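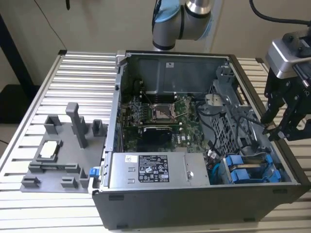 Assembly cell with open desktop tower and fixture tray, Brotton workshop.

Print this page | E-mail this page

October
Prepared by the Equipment Planning Office, Ivberg

Progress report to the Ekine Fund: Automated Desktop Servicing, Stage 2

This report covers equipment purchasing and forward planning for the Brotton workshop. It should be read with the budget schedule lodged at the start of the stage.

Purchasing. The collaborative arm, the parallel gripper and the slatted aluminium work table have been paid for in full. The remaining item under this heading is a second gripper, to be held as a spare. A quotation has been received from Ndlovu and is within the approved allowance. The order will be placed once the Fund has confirmed that unspent freight money may be applied to it.

Fixtures. Trays are 3D-printed, with a raised seat for the processor and separate holders of differing heights. Printing in-house has kept the cost of each revision to $23 in material, against a budgeted $200 for outside manufacture. We propose to move the saving to the contingency line - it would otherwise lapse at the close of the stage.

Test units. The plan provides for up to 444 retired desktop computers over the life of the project. Storage at Brotton is not adequate for that number, and deliveries have been staggered accordingly. Additional shelving has been costed and appears in the revised schedule.

Planning for Stage 3. Two options are under review. The first is a second cell of the same design. The second retains one cell and adds a tool changer, at a lower purchase price but with more engineering time. Ivberg favours the first option, subject to a written maintenance offer from Ndlovu, which had not arrived when this report was prepared.

Decisions sought. The Fund is asked to approve the transfer of freight money and the revised contingency line. A reply before the next purchasing round, which closes on a Wednesday at noon, would allow the gripper to be ordered without delay.

Print this page | E-mail this page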